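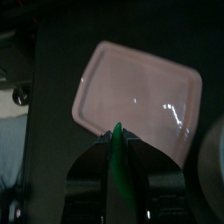 Tabletop Teaching, Gallery 4: Pick and Place by Remote Control

The Stakura arm gets its tasks from people. An operator sits at the side desk, moves a pair of hand controls, and the arm copies the motion while the wrist camera and the joint positions are recorded. Each run from start to finish is saved as one demonstration. This gallery covers the tray task, which we worked on through most of March.

The instruction for the task is short: pick up the piece, put it on the tray, let go, back away. We recorded 170 runs. After review we kept 111 of them for training. The rest had a dropped piece, a long pause, or a tray that got pushed too far to be useful.

Chili shape, pink tray
Wrist camera view, with the green piece between the two black fingers and the tray just beyond. The tip sticks up a little past the fingertips and the lower part bends off to the right.

The operator works mostly from this view. A second screen shows the table from the side, but most people stop looking at it after a few runs, except when they need to judge height.

Notes on the grip
Long thin pieces are harder than round ones. Held near the middle they stay fairly level, but a curved piece can turn between the fingers when it touches the rim of a tray. We asked operators to close slowly and wait a moment before lifting. That made the runs longer and cut down on the dropped pieces.

Notes on the tray
The tray is not lined up with the table. It is turned to a new angle between runs and moved a short distance, so that the arm does not learn a single fixed spot. Any place on the flat part counts. A piece resting on the rim does not.

Shiny surfaces gave us some trouble. The light overhead leaves white spots on the tray, and they shift whenever it is turned. We tried a cloth over the lamp for one afternoon — the picture was too dark at the edges, so the cloth came off again. The training runs all have the plain light.

Notes on the hand controls
The first sessions used the Susia controls, which have a light trigger. New operators tended to squeeze all the way at once. For the later sessions we changed to the Virkis set. It has a stiffer trigger with more travel, and the closing motion in those recordings is noticeably smoother. Both kinds are in the training set, marked by session.

Hand guiding was tried too, with the operator holding the arm itself. It works well for wide motions, but the operator's sleeve kept getting into the camera view. Those runs were left out.

Playback
With the trained model running and no one at the controls, the arm finished 94 tries before we stopped for the day. The misses were mostly at the release, where it opened a little early. More release demonstrations are being recorded now.

The next gallery has the Tsakiris drawer task, with two operators taking turns. Larger copies of the pictures can be requested through the contact page.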